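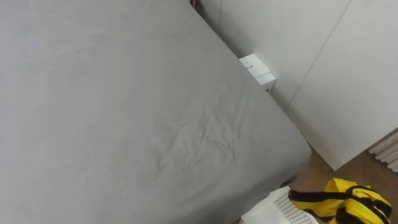
3.2 Collection of domestic episodes

The training set consists of 2,186 episodes recorded in furnished bedrooms and living rooms. Each episode covers one household task from start to finish and is stored with the view from a head-mounted camera, the spoken instruction and the operator's comments. Episodes were gathered in 4 homes. We did not use a laboratory mock-up for any part of the training set, as our earlier work with the Dinov corpus had shown that policies trained on staged rooms transferred poorly to narrow floor areas between furniture.

Recording was organised by home. A site was first surveyed on foot, and the operator then agreed with the resident which rooms and cupboards could be opened. Furniture was left in the position in which it was found. Loose items were moved only when a task called for it, and a list of such items was kept for each room so that they could be put back at the end of the session. Sessions were limited to 30 minutes, after which the operator rested and the recordings were copied to the Uvero store and checked for dropped frames.

Tasks were drawn from a fixed sheet covering bed making, sorting of clothes, moving of containers and clearing of floors. The operator read the instruction aloud, waited for a tone and began. No time limit was set for a single task. If the operator lost hold of an object, the episode was kept and the moment marked, provided that the task was then completed. Episodes that were abandoned went to a separate partition, which is not used in this paper.

3.3 Viewpoint and scene content

The head camera looks steeply downwards during most of the work. This keeps the hands in view while an object is being handled, but it leaves little of the room visible, and large surfaces tend to fill the view. Figure 3 is typical in this respect. Most of the visible area belongs to a bed with a grey fitted sheet, while the objects on the floor - a white basket with a perforated side and a yellow bag with black straps - are only partly visible near the bottom.

Figure 3. Head camera view of a bedroom in the training set. A small white box stands in the gap between the bed and the wall.

Two properties of such views matter for learning. The first is low contrast between objects and background. In Figure 3 the box is white and so is the wall behind it, and the side of the bed hides its lower part. A detector that relies on colour alone has little to work with in this region. The second is the lack of texture on bedding. Apart from a patch of creases, the sheet gives few points that can be matched from one view to the next, and our estimate of camera motion drifted whenever the bed took up most of the view. We therefore add the inertial signal from the headset to the motion estimate, using the filter described by Karam in the Bindar report, and discard image matches that fall on bedding.

3.4 Labelling

Labels were written by two annotators working independently. Each episode was divided into steps, and each step received a verb, an object and, where needed, a location given relative to a fixed piece of furniture. Annotators were told to name only what could be seen at the start of the step. An object whose type was unclear received the general label "container" or "soft item". This rule reduced disagreement on bags and folded textiles, where the annotators had at first used several competing names.

Disagreements over step boundaries were passed to Ghada Karam, who viewed the episode at half speed and fixed the boundary. Disagreements over object names were settled by using the more general of the two labels. The final labels were exported in the Motaung format. For the experiments in Section 4 we train on 2,000 episodes and hold out the remainder for validation. The split was made at random within each home, so the validation scores measure performance in known rooms and should not be read as evidence of transfer to new ones.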